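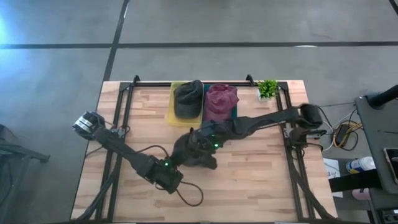
Why does bread go stale faster in the fridge than in a bread bin?
The starch in the crumb firms up quickest at temperatures just above freezing, so a loaf kept in the fridge turns hard sooner than one kept at room temperature, even when both are wrapped in the same way.

Keeping Bread: A Comparison of Four Storage Methods
Food Science Project Report, Second Year
Altbridge College
Kaisu Pelkonen, Kiều Từ, Hưng Phan
Submitted Dec 11, 2022

1. Background

Most of us on the course buy one loaf a week and throw part of it away. When we talked about a topic for the project, it came out that the three of us kept our bread in three different places. Kaisu kept hers in a tin, Kiều in the fridge and Hưng in the freezer. Each of us had learned it at home and none of us had ever compared it with anything else.

Staling is often described as drying out, and some drying does take place. A loaf left unwrapped on a worktop loses water through the cut face and later through the crust. But a loaf sealed in a bag also goes stale, though it weighs almost the same as it did on the first day. The reason is in the starch. During baking the starch granules take up water and swell, and their structure becomes disordered. As the loaf cools and stands, part of the starch slowly goes back into an ordered form. This is called retrogradation. The crumb becomes firm and crumbly, and the flavour goes flat.

Retrogradation is faster in the cold, down to the point where the water in the crumb freezes. In a freezer it more or less stops. Gentle heating reverses some of it for a short time, and for that reason toast made from an old loaf can be quite pleasant.

Mould is a separate matter. Mould grows better in warm and damp conditions, so the fridge does slow it down. A person who puts bread in the fridge is swapping one kind of spoilage for another. We wanted to see how this works out over a normal week in a student kitchen.

2. Aim

We set out to compare four ways of keeping a plain white tin loaf: in a paper bag on the worktop, in a closed plastic bag in a bread tin, in a closed plastic bag in the fridge, and in a closed plastic bag in the freezer. For each one we wanted to know how firm the crumb became, how much weight was lost, when mould first showed, and what people thought of the taste.

3. Materials and method

All the loaves were baked by us in the teaching kitchen on one morning, using a single batch of dough. We decided against shop bread for the main trial. Many sliced loaves contain emulsifiers and a preservative, and the packet does not give the amounts. Our recipe was strong white flour, water, salt, dried yeast and a little rapeseed oil. Each loaf was scaled at 900 g of dough before proving. The loaves were baked until the middle reached the temperature given in the course handbook, turned out onto wire racks and left to cool completely before they were wrapped.

The bread tin was an enamelled one with a loose lid. The fridge and freezer were the ones in the teaching kitchen, which are used by other groups as well. We put a notice on our shelf asking people not to move the bags. The fridge door was opened many times a day, and we accept that the temperature was less steady than it would be in a laboratory cabinet.

Firmness was measured on the Lagman press in the materials room. Thắng Lại, our technician, showed us how to set it up and checked the first readings with us. A slice 30 mm thick was cut from the middle of the loaf, the crust was trimmed off, and a flat disc was pressed into the crumb to a fixed depth. The press gives the force needed. Frozen slices were thawed at room temperature in their bag before they were measured.

Weight was taken on a kitchen balance. Mould was checked by eye in daylight, on the crust and on the cut face. Once a loaf showed any mould it was bagged and thrown away, and it took no further part in the tasting.

For the tasting we asked 19 people from our year to take part. They were given small squares without crust, on plates marked only with a letter, and a glass of water between samples. They scored each one for softness and for flavour and could write a comment. Nobody was told which method went with which letter until the last session was over. Anyone with an allergy or intolerance to wheat was asked not to take part.

4. Results

4.1 Firmness

On the first day there was no clear difference between the loaves, as we expected. By the second day the fridge loaf was the firmest of those kept in plastic, and it stayed so until the end of the trial. The loaf in the bread tin became firmer slowly and steadily. The loaf in the paper bag was close to the tin loaf at the start, but after that it became hard very quickly, first at the crust and then all the way through. The freezer loaf changed very little. Its thawed slices on the last day gave readings close to those of the tin loaf on the second.

4.2 Weight

The paper bag loaf lost the most weight by a long way. The two loaves in plastic outside the freezer lost hardly any. The freezer loaf also lost a small amount, and we found loose ice crystals inside the bag, which we took to be water that had left the crumb.

The fridge loaf is the interesting one here. It was nearly as heavy at the end as at the beginning, yet it was firm and crumbly. This agrees with the textbook account that staling can happen without drying.

4.3 Mould

Mould appeared first on the loaf in the bread tin, as small green spots on the underside near one end. The paper bag loaf showed none during the trial. It was probably too dry on the surface by then. The fridge loaf and the freezer loaf showed none either.

4.4 Tasting

The freezer loaf was scored highest for both softness and flavour in every session after the first. The tin loaf came second until it had to be withdrawn. The fridge loaf was scored low for softness, and several tasters wrote that it had a flat or "cardboard" taste. Two wrote that it tasted of onion. There were cut onions on the shelf below ours for part of the week, so they may well have been right.

The paper bag loaf divided people. On the second day some liked its crust better than any of the others. After that it was scored lowest of all, and by the last session a few tasters did not finish their square.

4.5 Toasting

We added a short toasting test at the suggestion of Khải Lý, who supervised the project. Slices from the fridge loaf and the freezer loaf were toasted at the same setting, the second lot straight from frozen. The difference in the scores became much smaller. Most of the tasters said they would be happy to eat either. The frozen slices took longer to brown, and we reached an even colour by adding 40 seconds to the time.

5. Discussion

The results follow what the textbooks say, and we did not find anything surprising in the firmness readings. What we found more useful was putting the four methods side by side for the same week.

For someone who eats a loaf within two or three days, a closed bag in a bread tin seems to be the best choice. It takes no planning and the bread stays fairly soft. For someone who takes a week over a loaf, slicing it and freezing it on the day it is bought gives a better result, provided that there is room in the freezer. In a shared house there often isn't. Hưng has one drawer, and a sliced loaf takes up half of it.

The fridge makes sense mainly for people who toast all their bread, or in very warm weather. We ran the main trial in a cool season and the kitchen was not heated overnight. A small test run we had made in May, with a shop loaf, showed mould on the worktop a good deal sooner, though that loaf was of another kind and the two cannot be compared properly.

Paper suits crusty bread that will be eaten the same day. Our tin loaf had a thin crust, so it was perhaps not a fair test of what paper bags are meant for. A trial with a sourdough or a French stick would be worth doing.

6. Problems and limits

We used only one loaf for each method at each stage, and loaves from the same batch are never quite the same. One was a little lower than the rest, having stood at the back of the oven. We used it for practice on the press.

The slices were cut by hand with a Helanus bread knife and a wooden guide. Some came out slightly thicker at one side. The readings from those slices were left out and a new slice was cut.

Our tasters were all of a similar age and most of them had already heard the lecture on starch. They may have guessed which sample was which, especially after the second session. A wider group would be better.

We also did not test reusable beeswax wraps or cotton bags, which several people asked about. The Astico bags we used were ordinary freezer bags with a press seal.

7. What we would do next

If the project is carried on by another group, we suggest repeating it with a wholemeal loaf and with a loaf that has some fat or milk in it. Both are said to stale more slowly than plain white. It would also be good to log the temperature in the fridge through the whole week, and to put the samples in a closed box to keep out other smells.

8. Who did what

Kaisu Pelkonen worked out the recipe and ran the baking. Kiều Từ took the firmness readings and drew up the tables, which are in the appendix to the printed copy. Hưng Phan organised the tasting sessions and wrote most of sections 4 and 5. All three of us cut bread.

We thank Thắng Lại for his help with the press and Khải Lý for reading two drafts. The leftover bread that was still fit to eat went into a bread pudding, and the recipe is on the kitchen noticeboard.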